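Categoria: Marketing digital > SEO e tráfego orgânico
Etiquetas: migração de site, redirecionamentos 301, Search Console, loja virtual
Última atualização: 28 de novembro de 2025

Mudei o domínio da loja e perdi metade das visitas do Google. Dá para recuperar?

Iqra Rind

Oi, pessoal! Primeira vez que escrevo, mas leio o fórum há um tempão e já aprendi muita coisa com vocês.

Tenho uma loja virtual pequena de material de artesanato e passatempos para crianças. Ela vivia num domínio com hífen, comprido, que ninguém conseguia ditar por telefone, e finalmente consegui comprar o nome curto, Bodport. Fiquei tão feliz que fiz a mudança no mesmo fim de semana! Troquei a plataforma também (estava na Northorpe, que é ótima para começar mas engessada demais para mim) e aproveitei para arrumar as URLs, que eram horrorosas, cheias de números.

Passados 20 dias, as visitas vindas da busca caíram pela metade. As vendas pelas redes continuam iguais, então o problema é mesmo o Google. Redirecionei o domínio antigo inteiro para a página inicial do novo, pelo painel do registrador. O site novo é mais rápido, bonito no celular, e eu adoro mexer nele, por isso não queria voltar atrás de jeito nenhum.

São 77 páginas entre produtos, categorias e o blog. O blog é o que mais me dói, os tutoriais traziam muita gente que acabava comprando.
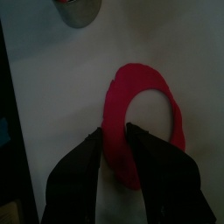 O que eu queria saber: essa queda é normal e passa sozinha, ou fiz alguma besteira? E vale a pena contratar alguém? Recebi uma proposta de uma agência chamada Karus prometendo "recuperação total em 28 dias", com contrato anual. Achei o prazo animador, mas o contrato me assustou um pouco.

Obrigada desde já!

3 respostas · 18 pessoas acompanham esta conversa

Fahad Swati

Normal, o Google demora. Espera uns meses que volta. Aconteceu com o site do meu cunhado e ele não fez nada.

Olesia Tkachenko

Iqra, que bom que você escreveu agora e não daqui a meio ano, porque isso tem conserto e é um conserto até gostoso de fazer (eu adoro migração, podem rir)!

O problema está quase com certeza no redirecionamento para a página inicial. Quando todas as URLs antigas apontam para a home, o Google tende a tratar aquilo como página que sumiu. Os links que outros sites fizeram para os seus tutoriais, anos de confiança acumulada, não chegam aos tutoriais novos. Você precisa de redirecionamento 301 página a página: o tutorial velho leva ao mesmo tutorial no endereço novo, a categoria velha leva à categoria nova, e assim por diante.

Com 77 páginas dá para fazer à mão numa tarde, com um café do lado. Eu faria assim:

Primeiro, recupere a lista das URLs antigas. Se você ainda tem acesso à propriedade antiga no Search Console, vá em Desempenho, aba Páginas, e exporte tudo dos últimos 16 meses. Se tiver o sitemap velho guardado em algum lugar, melhor ainda. O Wayback Machine também quebra um galho enorme.

Depois abra uma planilha com duas colunas, endereço antigo e endereço novo. Ordene pelos cliques e comece pelo topo. Produto que você deixou de vender pode ir para a categoria mais parecida, desde que seja parecida mesmo. Se não houver nada equivalente, deixe dar 404 ou 410 sem medo.

Aí entra a parte chata: muitos painéis de registrador só fazem redirecionamento do domínio inteiro. Você vai precisar apontar o domínio antigo para uma hospedagem (a mais barata serve) e colocar as regras lá, ou usar a ferramenta de redirecionamento da plataforma nova, se ela aceitar mais de um domínio. Confira se o certificado HTTPS do domínio velho continua válido, muita gente esquece disso e o visitante leva um aviso de segurança na cara.

Com os redirecionamentos no ar, use a ferramenta Mudança de endereço no Search Console, na propriedade antiga, e envie o sitemap novo na propriedade nova. Corrija também os links internos, porque posts de blog importados costumam continuar apontando para o domínio velho. E mantenha o domínio antigo registrado! Um ano no mínimo, eu manteria para sempre, custa tão pouco.

Quanto à promessa de 28 dias: ninguém sério garante data nem posição na busca, quem decide é o Google. Não conheço a agência, mas eu não assinaria contrato anual para resolver uma coisa pontual. Se preferir delegar, procure um freelancer que cobre só pela migração e peça para ver a planilha de redirecionamentos no final.

Volte para contar como foi, fiquei curiosa com esses tutoriais!

Rizwan Siddiqui

Assino embaixo do que a Olesia escreveu, só acrescento duas coisinhas que me salvaram quando mudei o site da Bajwa, a papelaria da família.

Uma é ver se a plataforma nova não ficou com a opção "impedir mecanismos de busca" ligada. Parece bobagem, mas é uma caixinha que a gente marca durante a montagem e depois esquece. Abre o código-fonte de uma página e procura por noindex. Olha o robots.txt também.

A outra são os títulos. Na importação os nossos viraram todos "Produto | nome da loja", uma tristeza, e eu levei semanas para perceber. Depois que reescrevi, a melhora foi linda de acompanhar!

E escreve para os blogs que têm link para os seus tutoriais pedindo que troquem o endereço. Eu mandei uma mensagem curtinha para cada um e quase todo mundo respondeu com a maior simpatia. De um desses contatos saiu até uma parceria que começa em janeiro.

Comentários (2)

Iqra Rind: Gente, vocês são demais!! Achei o sitemap antigo no e-mail e já comecei a planilha pelos tutoriais. O noindex eu conferi, estava só na categoria de massinhas, vai entender. Já tirei.

Olesia Tkachenko: Boa! Pede a indexação dessa categoria pela Inspeção de URL, que ajuda a adiantar.

Compartilhar · Seguir conversa · Denunciar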